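Fitted sheets that won't lie flat: what am I doing wrong?
Posted in Bedrooms & Linen, June
by Kazimiera Brzozowska
14 replies · 8 shares

Hello everyone, I hope this is the right corner of the forum for it (I did look under Laundry first, and got lost for half an hour reading about tea towels).

We moved the spare bed near the window in spring and I treated it to a new white fitted sheet from Fesby, the plain cotton sort. It fits, in that all the corners go on and stay on, but the top never looks smooth. I pull one side and the creases run off to the other, like chasing a bubble under wallpaper. My mother's beds looked like a sheet of writing paper and she had no more patience than I have, so there must be a knack to it! The mattress is 8 inches deep, if that matters. I haven't got to the duvet yet, and there are still bits and bobs lying on the bed, so please be kind. 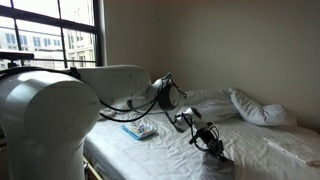 Jolanta Makowska replied: Oh, I know those diagonal folds so well! Mine did exactly the same until I stopped going round the bed in order. Do one corner at the head, then the one diagonally opposite at the foot, and only then the other two. It spreads the pull across the whole sheet and you aren't dragging all the slack into the last corner, swearing. Clear everything off first, mind, even a little thing holds the cloth down more than you'd think.

stepien_linens
Second the opposite corners, but I'd look at the depth as well. My Fesby ones say they go up to 12 inches, and if yours are the same there's a good bit of spare cloth on an 8 inch mattress. You could pull till Christmas. Either tuck the extra well under, right past the elastic, or get those clip straps that go underneath. I've had a set of Clekadov straps for 7 years and they've only lost one clip, which I blame on the dog.

mossy_gate
I'm going to be the awkward one and say straps are a nuisance. You have to lift the mattress each time you change the bed, and with my back I'd sooner have the wrinkles. Take the sheet off the line while it's still a touch damp, put it straight on, open the window and leave the bed bare for an hour or two. The creases drop out by themselves, or most of them do. I learnt it from the lady I lodged with as a student, who ironed nothing at all and always looked immaculate.

stepien_linens
Please don't put damp cotton on a mattress! I can see it working on a hot afternoon with the window wide open, but in November you'd be asking for mildew. Iron the middle panel and leave the edges, it takes over 9 minutes if you're slow like me and the radio is on.

mossy_gate
A touch damp, I said, I'm not wringing it out over the bed. Twenty-odd years and no mildew here. But each to their own, and I do agree about November.

Jolanta Makowska
Could we meet in the middle? I give mine a mist with plain water from a spray bottle once it's on, smooth it outwards with the flat of my hand, and leave the covers off until after breakfast. Not as crisp as ironing, but perfectly respectable for a spare room, and my sister has stayed with us often enough to have complained by now if she was going to.

etasel_house
Wrinkles are fine. It's going to have a person on it. I say this with love, and as somebody who used to iron pillowcases on both sides.

Kazimiera Brzozowska
What a lot of lovely answers, thank you all! I've just looked and my label does say 12 inches, so I've been fighting spare cloth all this time. Did the opposite corners this morning with everything cleared off and it's better already, though there's one stubborn fold near the foot that I've decided to put the blanket over. I shall try the spray bottle next wash. The straps I'm still thinking about, because the bed frame is quite close round the mattress and I'm not sure I'd get my hands in. Has anyone used them on a wooden frame with hardly any gap?

stepien_linens
Yes, mine's wooden and snug. Stand the mattress up against the wall, clip them on, lower it back down. Get someone to hold the other end if you can.

9 people found this thread helpful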